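Cristóvão Abreu had over 4000 hours of crane time behind him when he came to Hulholm, and on his first morning he dropped a slice of cheese.

"Lovely!" said Kwan, and she meant it. She was already resetting the counter. "Did you feel how early you let go? Your hand opened before your eye was sure. It'll copy that too if we let it, so we throw that one out. Again!"

He put his fingers back in the grips. Through the glass the two arms woke and lifted with him, a hair behind, like a dog getting up because you got up. He loved that. He had loved it from the first second and was trying to look like a man who had seen such things before. In the crane at Bekville you pushed a lever and something enormous went somewhere. With the grips you bent your wrist and a wrist on the other side of the wall bent with it, and you could feel (he would swear to this later, to his sister, with a fork in each hand) the edge of the bread through two walls and a cable.

The job was a sandwich. Bread to the plate, lettuce, meat, cheese, and then everything back in the trays and over again. The model they were teaching was called Turkik, and it knew nothing. It had never been hungry. Cristóvão found this wonderful and a little sad and told it so, quietly, with the microphone off.
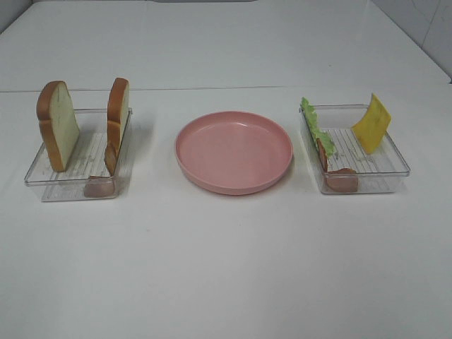
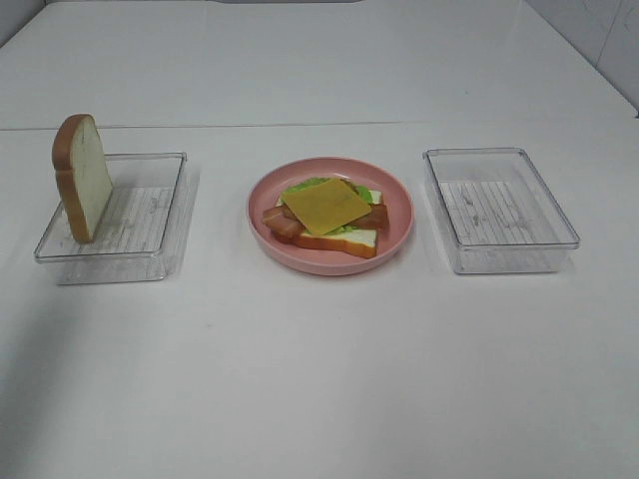 By noon he had stopped thinking about his elbows. He had 20 good runs saved and Kwan let him choose the music. He began to notice his own habits. He always came at the lettuce from the left. He always paused over the plate, just for a breath, the way his mother did before she set down anything hot.

"Should I stop doing that?" he asked. "The pause?"

Kwan ran the recording back and watched it with her chin on her fist. "Why would you? It lines you up. Keep it."

After lunch she unplugged the grips. He felt it in his shoulders, a lightness he didn't like. She typed for a while, then turned her chair around to face the glass and pulled the other one over for him.

"Four minutes," she said. "Then we'll go back to teaching. It's going to be terrible, okay? It's so early. Don't get attached."

"I'm attached," said Cristóvão.

The arms lifted. They wobbled out over the table and the right one stopped short of the bread, went back, and tried again from too high. It got the crust and lost it. It got the crust. He had both hands up off his knees without knowing it, and his fingers were closing.

Turkik carried the slice across, slowly, and then, over the plate, it paused.

"Oh, look at you," he said. "Look at you!"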